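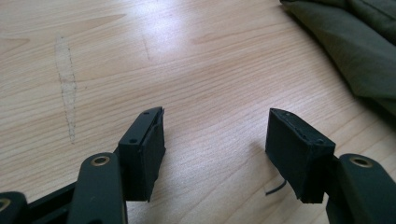
第六讲 选一套手持夹爪:以 Wullier 套件为例

课程资料 > 机器人实践 > 设备选型 > 第六讲讲义

分享 6 | 评论 70

一、先聊几句

各位同学好。上周五下课以后,有好几位留下来问我:老师,我们小组想自己采一批示教数据,手持夹爪到底买现成的,还是自己打印一套?这个问题我当时站在门口讲了快半个钟头,越讲越觉得应该放到课上来,所以这一讲的安排临时改了一下,原定的力控内容往后挪,请大家谅解。

今天拿来当例子的,是 Wullier 的手持夹爪套件。我们实验课从十月开始用它,到现在磕磕碰碰也用了一阵子,好处坏处都摸到一些。要先说明的是,我讲的都是自己和同学们用下来的感受,你们将来碰到别家的东西,思路可以照搬,结论请自己重新得一遍。

二、这套东西卖的是什么

Wullier 的套件分两档。基础档只有夹爪本体、一包备用的指尖贴面和几颗螺丝,标价 1,126 元;完整档多了支架、线束和 Daris 的标定软件授权,标价 3,000 元。乍一看差价不小,很多同学的第一反应是买基础档,其余的自己想办法。我一开始也是这么打算的,后来改了主意,原因放到第五节再说。

另外还有一项可选服务,由 Terkberg 提供,内容是上门调试加半天培训。我们没有买,所以这一项我不评价,大家在报告里也请不要替我评价。

三、结构怎么看

拿到一套夹爪,先别急着捏来捏去(我知道很难忍住,我自己也忍不住),请把它张开,放在桌面上方,从手柄这一侧往前看。这个角度最接近操作者平时的视线,很多问题一眼就能看出来。

先看指尖。我们这套是两块哑光黑的方块,前缘有斜面,顶面各有两个小螺丝孔。前端那一层表面比较粗糙,不太规整,像是贴了一层橡胶或者泡棉一类的材料。右边那块的上沿,贴面已经毛糙了,前脸也看得出刮蹭的样子。指尖贴面属于耗材,选型的时候一定要问清楚:单独卖不卖,怎么换,换的时候要不要把整块指尖拆下来。很多产品页把夹持力写得很大很醒目,贴面的更换却一个字不提,用上一个学期你就知道哪一个更要紧了。

再看连杆。指尖后面接的是扁平的黑色连杆,外形圆润,转轴孔里镶着一圈黄铜色的环。我特别喜欢让大家看这一圈小东西。转轴是整套机构里动得最多的地方,孔一旦磨大,指尖就会晃,你采到的开口宽度也就跟着飘。检查的办法很土:捏住一侧指尖轻轻左右扳,手上感觉到松动,就记下来,下次上课再扳一遍,两次对照。

最后看走线。右侧指尖下面垂着一根细黑线,弯下来,线头离桌面只有一点点。请各组自己对照接线说明,弄明白它该走哪里、该固定在哪里,写进检查表。线垂得这么低,夹小件的时候容易扫到东西,也容易进到指尖中间去。我的建议是每次开工之前都捋一遍线,养成习惯,跟出门前摸钥匙一个道理。

四、桌面也算设备

这一节同学们通常不爱听,我还是要啰唆一下。浅色木纹桌面配黑色夹爪,对比是很好的,指尖边缘清清楚楚。可是桌面带光泽,灯一照就有一块发白的反光,木纹都给冲淡了。假如你后面要靠视觉来估计指尖位置,反光落在两指之间就比较麻烦。

处理的办法由简到繁:换个方向坐,挪一挪灯,铺一块哑光垫子。请按这个顺序试,不要一上来就申请经费买灯。桌面上的铅笔印子、衣服、书包,也请在正式采集前想一想要不要留。有人喜欢干净的背景,有人故意要杂乱一点的背景,两种都有道理,关键是一个小组里要统一,并且写进记录。

五、为什么我最后推荐完整档

说回价钱。基础档买来以后,我们自己写过一版标定脚本,能用,真的能用,只是每次换贴面都得从头来一遍,换一个同学操作又要重讲一遍。Daris 的软件界面谈不上好看,菜单翻译也有些别扭,但它把步骤固定下来了,新同学照着点就可以。对一门每学期都换人的课来说,这一点我觉得值回差价。

如果你是一个人做毕业设计,从头到尾都是自己的手在用,那基础档完全够了,省下来的钱多买几包贴面。

同类的还有 Bárány 的一款,手感更轻,握久了手腕舒服些。我只在别人那里试过一个下午,不敢多说。有兴趣的小组可以去借来比一比,比完请回来讲给大家听,我是很愿意改主意的。

六、不满意的地方

既然是评测,光说好话没意思。第一,说明书里的爆炸图印得太小,螺丝长短不一,却没有标清楚,我们装错过,退回来重装,白白耗掉一节课。第二,备用贴面的包装上没有写正反面,靠猜。第三,客服回复倒是客气,只是总要隔一天。这些都不是大毛病,碰上交作业前夜就很磨人,所以请早一点动手。

七、课后任务

1. 每组领一套夹爪,按第三节的顺序检查指尖、连杆、走线,填写检查表。发现贴面破损的,先拍照登记,再来找我领备件。
2. 用同一件物品反复做抓取与放下,做满 70 次,记录其中夹空和滑落的情况。中途如果调整过走线或者桌面,请注明是从哪一次开始的。
3. 写一份选型建议,假设读者是一位没摸过夹爪、但要签字付钱的人。篇幅不限,请把贴面、转轴、标定三件事讲明白,价格按本讲义所列即可。

检查表和选型建议一起交,纸质或者电子版都行。实验室下午两点以后开门,来之前最好在群里说一声,免得大家挤在一张桌子上。下一讲讲力控,请把上回发的阅读材料带来,没读完的也带来,我们一边讲一边补。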